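28 Feb 2025
Bench 2, Hilldale floor samples, continued

Picked up where I left off with the pine offcuts. The Riedl oil has gone down a treat on the sanded boards and badly on the planed ones, the exact opposite of what I wrote in here last time, so please ignore that page (I've put a line through it). My guess is the planer knives are getting dull and burnishing the surface a bit. You can feel it if you drag a fingernail across, it's almost glassy, and the oil just sits there looking at you.

So I took the planed boards back to 120 grit by hand, with the grain, vacuumed, wiped with a barely damp rag and let them sit over lunch. Second try soaked in much better! Wiped off the extra after 20 minutes. There's still one stubborn shiny stripe on board C and I know that one is glue, because I remember getting glue on it and thinking I'd deal with it later.

Weighed the oil can before and after. 589 g left, so we're using more per coat than the tin says we should. Hilldale is 1,932 square feet of floor and I would really like to order once and not three times like on the Kunden job. Shahab Nouri thinks I'm flooding it on. He might be right. I've switched from the brush to the white pad for the next round and we'll see what the scale says.

Color is the other headache. The client wants brown, proper brown, with the figure showing, and raw pine under clear oil goes orange whatever I do. Tried the walnut tint at half strength over board A. Nice in the early wood, but the late wood stays pale and you get the whole thing reversed like a photo negative, light lines where the dark ones should be. Full strength on board B hides that a little and also hides most of the grain, so what's the point of paying for wood. Wetting the board first to raise the grain helps the tint bite more evenly. I did board D that way and it's the best so far, though it's fuzzy and needs a knock-back before coat two.

The knots are doing their own thing, as always. Oil won't go into the hard ones and the tint leaves a ring around the edge. Shellac first, maybe? I have a bit of the blond left from the Skirkine table. It'll block the tint completely, but on a knot I think that's fine, they're dark anyway.

Scale matters more than I gave it credit for, too. A sample board is a hand's width across and you judge it from two feet away. On a floor the lines run on and on, and a wavy figure that looks lovely on the bench can get really loud once there's a room's worth of it.

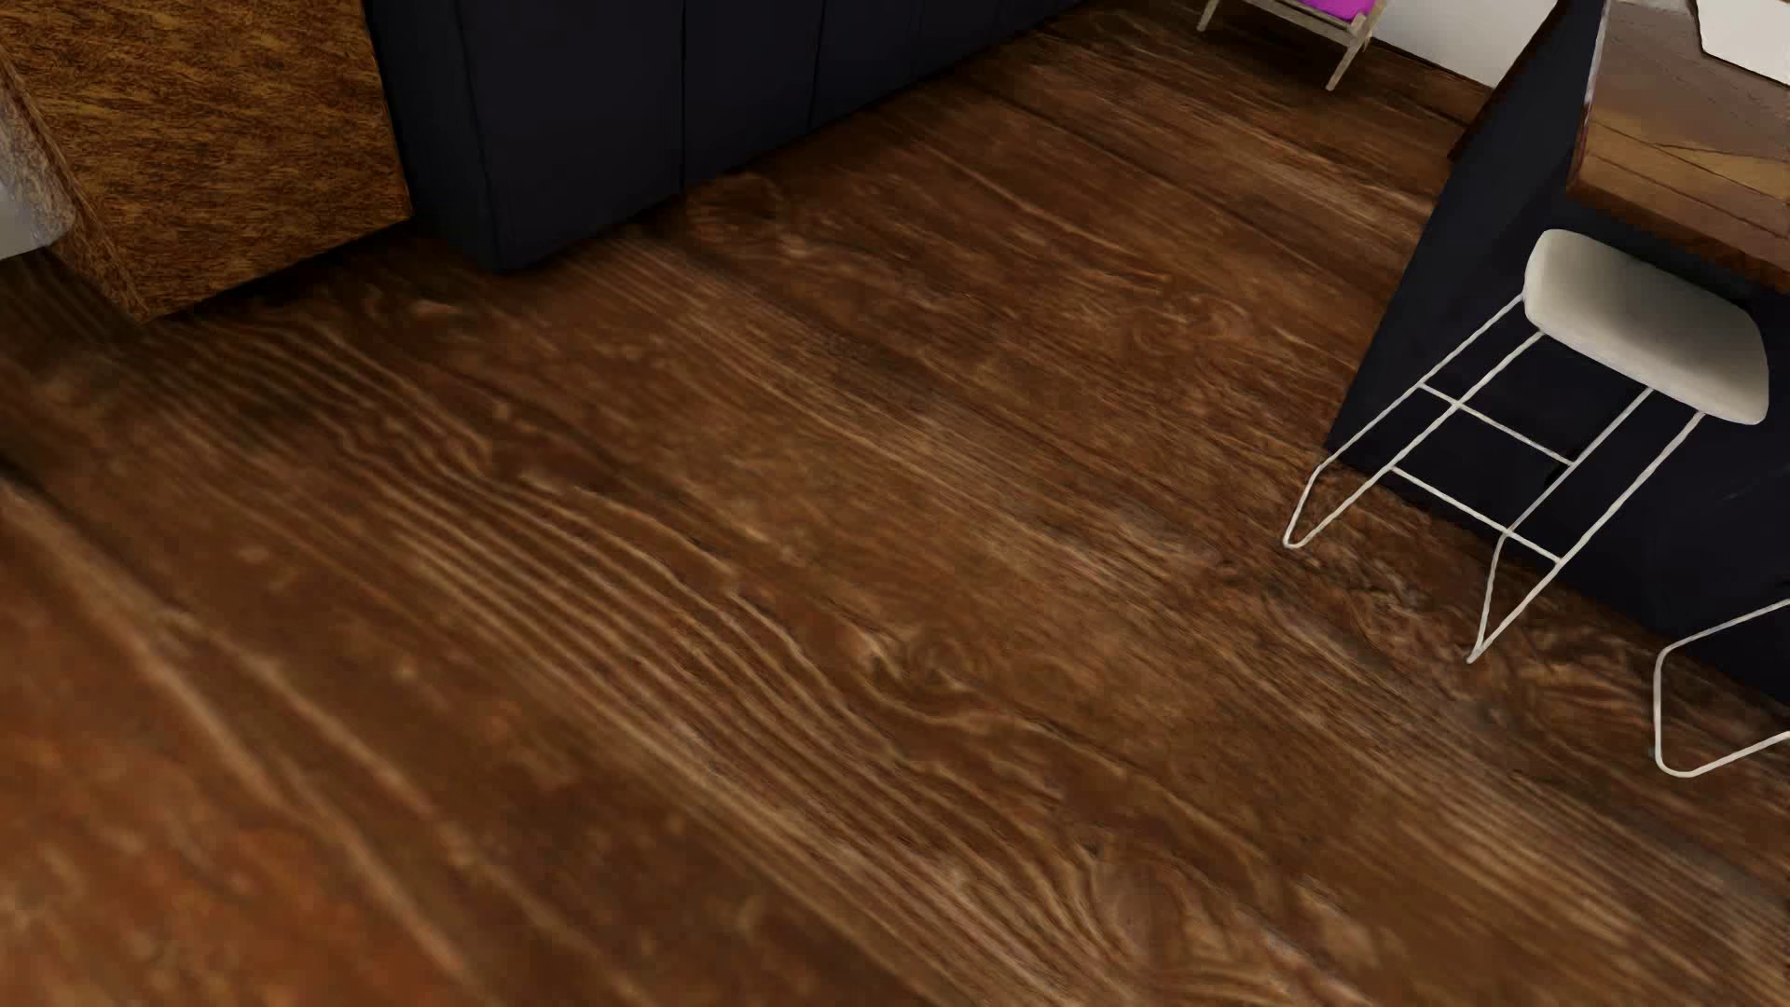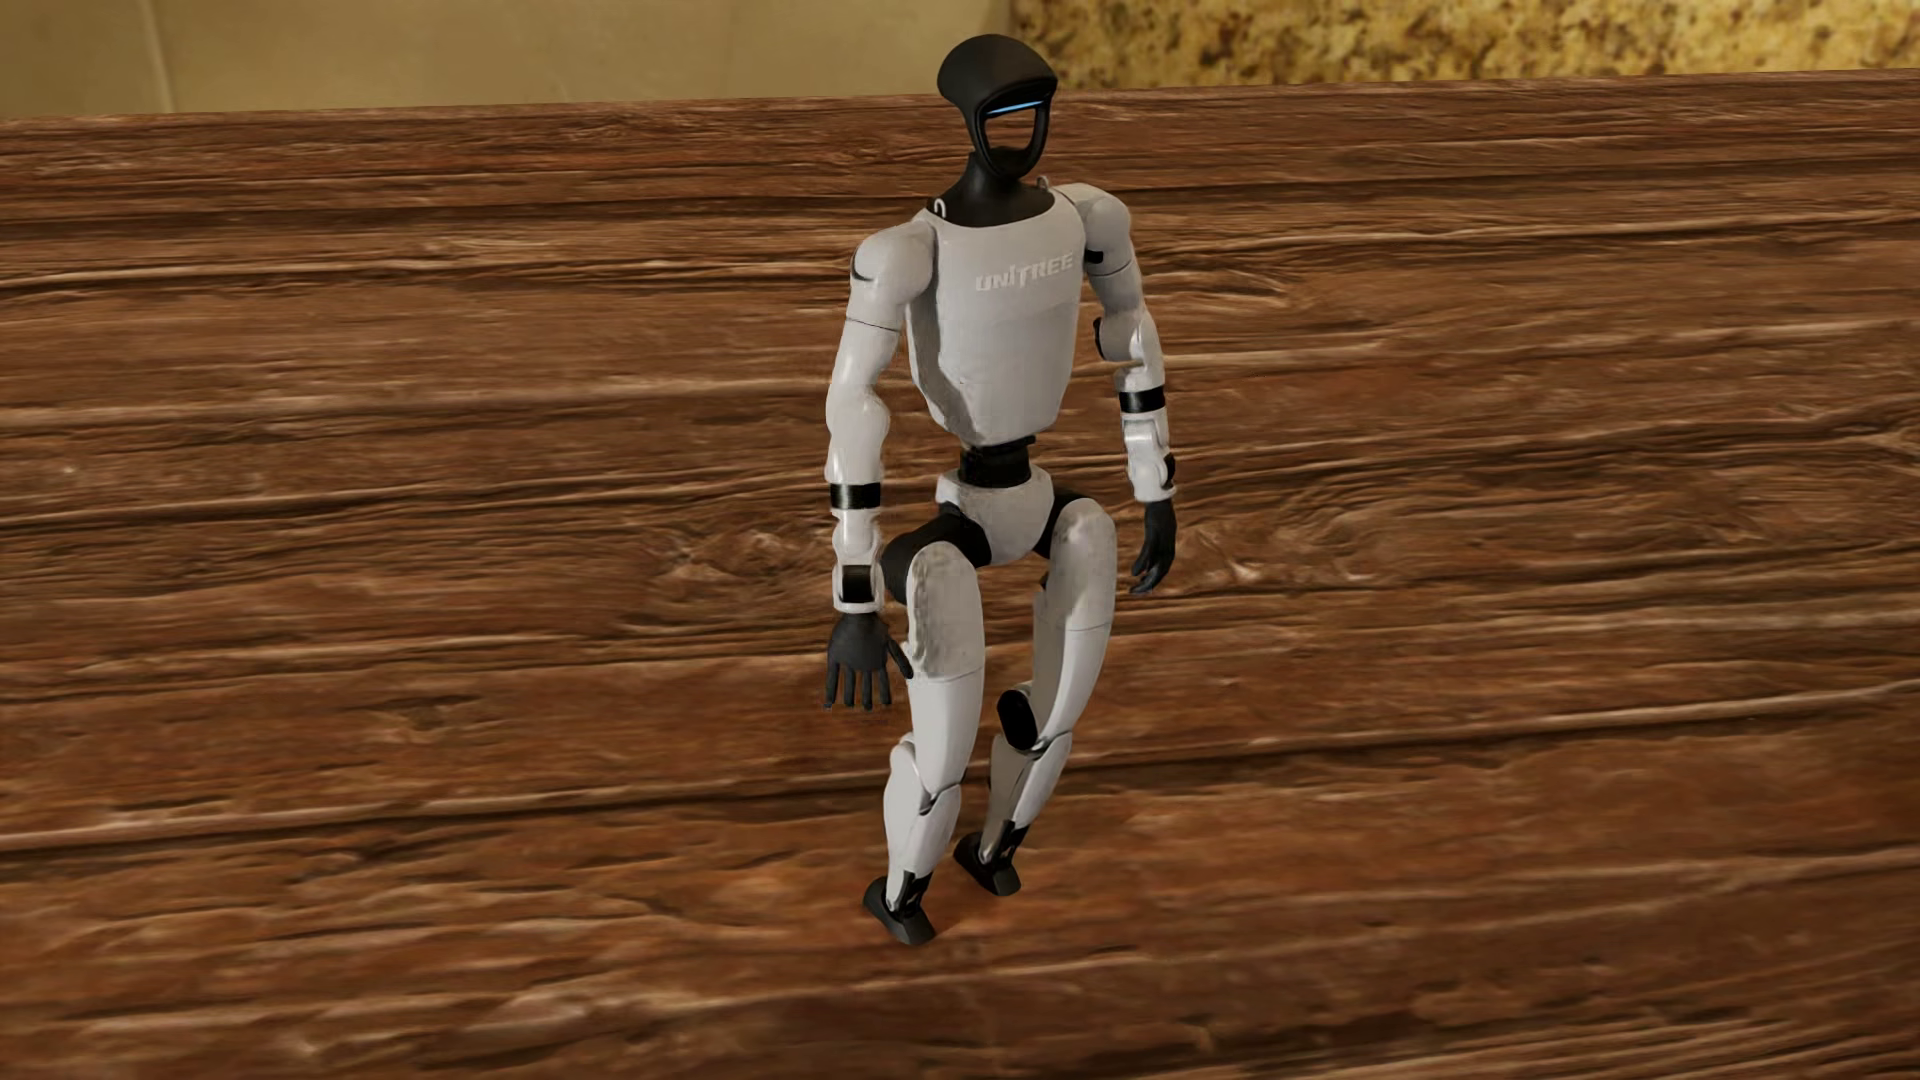

Brown wood grain, renders. Knots in the first one.

I'm leaning toward narrower boards for Hilldale for that reason, and sorting the stack so the wildest pieces go along the walls where the shelving will cover them. It's an extra morning of shuffling boards around, and I don't mind that, it's the nice part of the job — radio on, coffee, no dust mask.

Rags: all laid out flat on the fence outside, weighed down with bricks. Please don't ball these up and drop them in the bin, oily rags can heat up by themselves. The metal can with the lid is under the sink if it's raining.

To do before March:
Sharpen the planer knives, or at least swap them end for end
Shellac the knots on D and E, then tint
Second coat on A, B and D with the white pad, weigh the can again
Cut off the gluey end of C and stop looking at it
Ask Riedl whether the walnut tint comes in anything less red

Water drop test on D can wait until it's had its full cure. I poked it with a wet finger at closing time and it left a mark, so no surprises there.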